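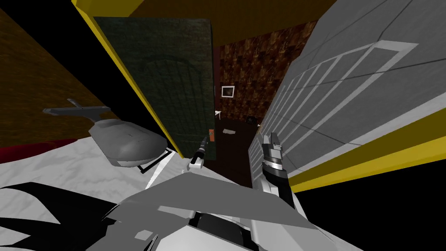
Do we show the shorts before the feature or after it? Before it, all 14 of them, in two blocks with a tea break between.

Workshop notebook, April, evening

Settled that one at last, and I'm glad, as we'd been going round it since the Gerthorpe weekend. I spent the afternoon putting the Hivel reels and files in running order and had a lovely time of it, stopping far too often to watch bits again (the ferry one still gets me!). The whole programme comes to 122 minutes with the gaps left in, which the hall will put up with if we start promptly.

Sound on the Siddiqui print is low against the others. I brought it up a touch and then lost my nerve and put half of it back, so would somebody with fresher ears please have a listen before we lock it. Subtitles on the Gelley film drift by the second reel, and I've only fixed them as far as the wedding.

Postcards went out to nearly 544 addresses on the joint list, theirs and ours together, and not one grumble so far about both festivals' names being on the same card. Still to do: leader for block two, spare lamp, ring Gerthorpe about the screen.

Comments

reelkeeper: Subs done to the end now. The song needed retiming too.

mabs_h: Listened to the Siddiqui. I'd put the other half back up!

tin_lantern: Is the tea break long enough for the queue we had last time?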